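Treltville kitchen draws the line, in blue tape

TRELTVILLE - The shared kitchen at the Kettler Street hall has a new seating plan, and it applies to the cookware.

Since April, the big work table has been marked off into rectangles with strips of blue masking tape. Anyone cooking there is asked to keep their bowls and pots inside their own patch and out of everyone else's. The tape went down one evening after the soup group and the Bronon baking club both laid claim to the same corner of the table, a disagreement that lasted 43 minutes and held up two trays of rolls.

Straightness was not the top concern. A few of the lines wander a little on their way across, and regulars have already sorted themselves into those who can live with that and those who would like to borrow a ruler. The crossings, at least, came out neat.

Results so far are mixed. Small bowls have taken to the system nicely. Large pots have not, being large, and tend to settle wherever they please and sit on the tape. A proposal to give the biggest pots a double space was turned down on the grounds that everyone would then bring a bigger pot.

The hall looked into a more permanent answer. Zaston, the kitchen fitter out on the county road, offered to put in raised dividers, with a wait of three to four months. The hall thanked Zaston and bought another roll of tape.

House rules are posted by the sink. Wipe your patch when you finish. Do not peel up a line to make room for a cutting board. Do not add a line. Anything left on the table after 9 p.m. goes on the shelf by the door, where a colander and three lids are still waiting to be claimed.

The table is open to all groups from 10 a.m., and patches can't be reserved. Bring your own dish towel.

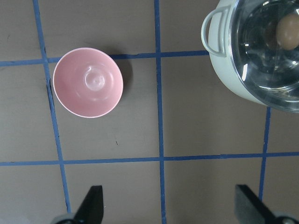
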